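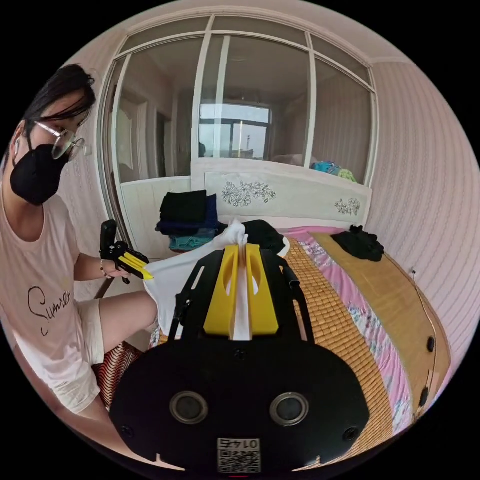 Zistine Bakers' Board > Pastry and tarts > Custard tarts, pale on top and soggy underneath

crumbsinmybag
Posted 9 August 2018

Hi all, long time reader, hardly ever post. I'm on my third go at Portuguese custard tarts and I'm about ready to throw the tin out of the window. The custard tastes lovely (cinnamon stick and a big strip of lemon peel in the syrup) but the tops come out yellow as a duckling with no dark patches at all, and the bottoms are bendy. My oven is a Prekar and the dial stops at 240. I've been giving them 20 minutes on the middle shelf.

Pastry is homemade, rolled up like a Swiss roll and sliced, then pressed into the tin with wet thumbs. Jalstead strong white flour. I had 248g of butter left from the block so I used all of it, and the recipe wanted 250, so I can't believe that's the problem!

What am I doing wrong? I've got people coming at the weekend and I've already promised tarts, like an idiot.

----

oldladle
Posts: 2,425

Middle shelf is your trouble. Get them as high as they'll go without touching the element, and put a heavy baking tray in while the oven warms up, then stand the tart tin straight on that. The tray sorts the bottoms and the top shelf sorts the tops. Give it a good long heat first as well, well after the little light goes off.

And don't be shy with the thumbs. The base wants to be thinner than you think, with a thicker bit at the rim.

----

crumbsinmybag

Thanks oldladle! Do you mean a tray under the tin the whole time, or do I whip it out halfway? I've only got the one that came with the oven and it goes BOING when it gets hot, which frightens the life out of me every time.

----

marmaladeagain

Leave it in the whole time. Mine goes boing too. I keep a flat cast iron griddle in the bottom of my oven now and use that instead.

I'm going to disagree with oldladle on the top shelf though, sorry. I tried that and the pastry edges were black before the custard had even set in the middle. What worked for me was the lower third on the hot tray until the pastry was properly brown, and then up to the top for the last few minutes. It's a faff, but I'd rather do that than eat charcoal.

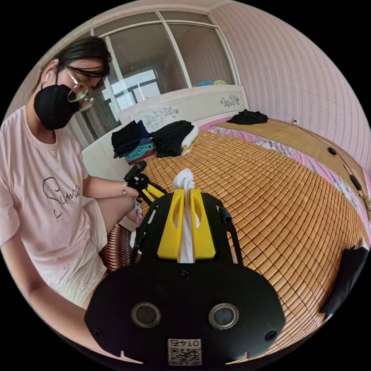
Pink T-shirt, round glasses, by the bed

----

oldladle

If your edges went black before the custard set then your custard was too cold going in, marmalade. Did you use it straight from the fridge? It should be just warm. I make mine, sieve it, leave it on the side while I line the tin and then pour. The tin goes in the fridge, the custard doesn't.

----

marmaladeagain

It was not from the fridge, thank you very much! Room temperature. I think ovens are just different. Yours is gas, isn't it? I remember you going on about it in the Eccles cake thread.

----

oldladle

It is gas, fair enough. Gas is a bit damper and the top isn't so fierce. I'll give you that one.

----

pipandpeel

Can I butt in about the pastry? I know everyone here is mad keen on homemade (and I do make my own for sausage rolls) but for these I use ready-rolled all-butter puff and can't tell the difference. Roll it up tight from the short end, chill it, slice it, stand each slice cut side up in the tin and press out from the middle. You want to see the swirl on the bottom. If the swirl ends up going up the sides it puffs all wrong and shoves the custard out.

Also, how full are you filling them? The first time I filled mine to the top and they boiled over and glued themselves in. I had to chisel them out. We ate them with spoons and nobody minded!

----

crumbsinmybag

Ooh. I think I've been putting the slices in sideways. Do you mean like a coin lying flat? And I've been filling right up to the rim, yes, because they sink so much afterwards and I wanted them to look generous.

----

pipandpeel

Yes, like a coin lying flat. And stop well short of the rim, they come up like little soufflés and then drop back. The dip in the middle is meant to be there. 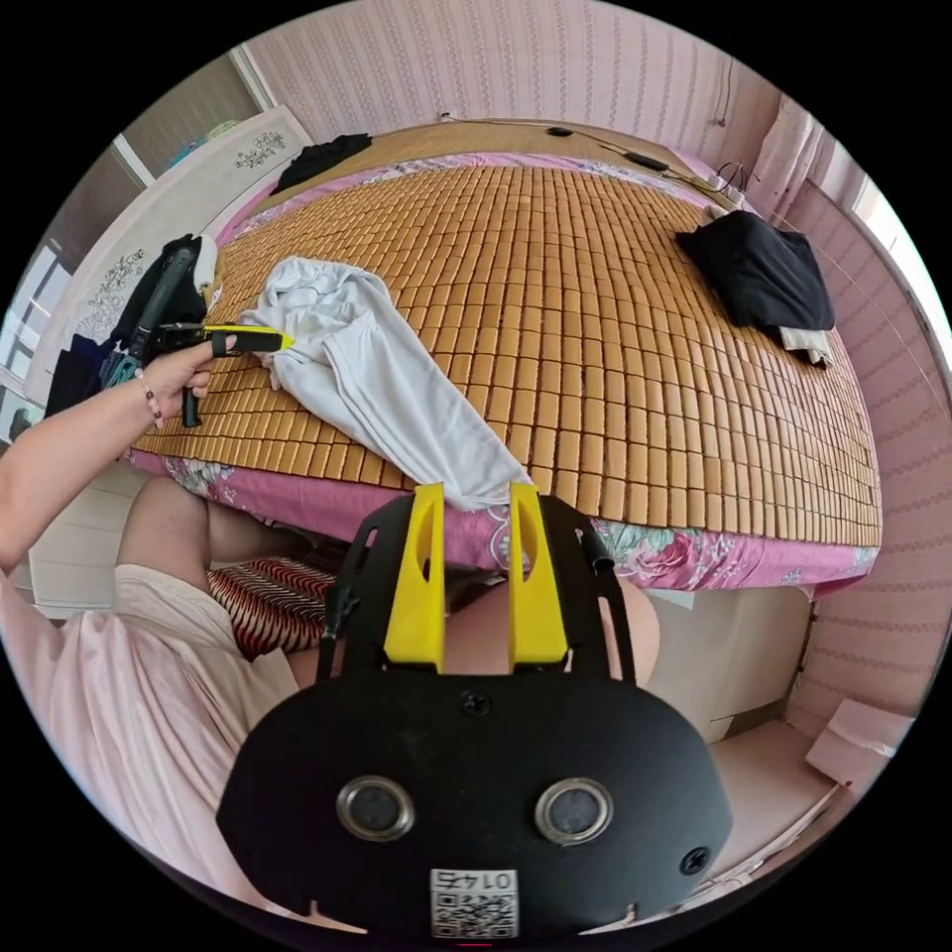 Yellow fingers open, with a knee behind

----

teatowelthief

Unpopular opinion -- the dark spots don't matter. The ones at Brandão (the café near my work, if anyone knows it) are hardly spotted at all and there's a queue out of the door every morning. The bottoms matter much more. A soggy one is a sad thing, but a pale one with crackly pastry is still a very good tart.

----

marmaladeagain

No, no, no. The spots are the whole flavour! That slightly bitter bit against the sweet custard, that's what you're eating it for. Otherwise you might as well have an egg custard with nutmeg.

----

teatowelthief

I'd happily have an egg custard with nutmeg.

----

oldladle

So would I, but that's a different thread.

Crumbs, if you really want spots and your oven won't go hotter, dust the tops with a tiny bit of icing sugar and stick them under the grill at the end. Stand there and watch them. Don't go and answer the door.

----

crumbsinmybag

Right, update! Did a trial batch of 3 this evening with the leftover pastry, coins lying flat this time, thumbs very wet, boingy tray underneath. Started low and moved them up like marmalade said, then icing sugar and grill like oldladle said, so you've both won. Bottoms are crisp!! One has caught on one side but the other two have proper brown blotches, and I've eaten one of those standing at the cooker and burnt my tongue.

Question for the proper batch -- can I line the tin the night before and leave it in the fridge, or will the pastry dry out?

----

pipandpeel

Night before is fine, just cover it well. I do mine with cling film right down on the pastry. Keep the syrup separate and make the custard on the day.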